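Bench notes: can a machine strip a workstation yet?

Jurska's refurbishing floor has been asking the same thing since August: how much of a tower teardown can be handed to an arm. Wanting Yan's group at Mellora set up a dual-socket Dell workstation and broke the job into separate steps, graded by force and clearance.

Pulling a card from an open slot is within reach. Memory is harder. The latches at the ends of the slots are small and need a push in one direction while the fingers stay clear of the next module.
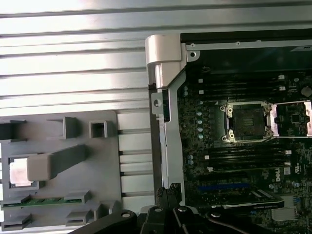

Plastic clips remain the worst case. They flex before they release, and a gripper that reads only position cannot tell flex from failure. Hongmei Cui's log lists 378 attempts on clips and latches, with a time limit of 60 seconds each. Most of the timeouts came from approach angle – the fingers met the chassis rail before they met the part.

Sockets are excluded for now. A bent pin costs more than the labor saved, and Jurska will keep a technician on that step.

Two changes are planned: a narrower fingertip and a force threshold set per clip type. Results will go in the next issue, along with cycle times for cable removal.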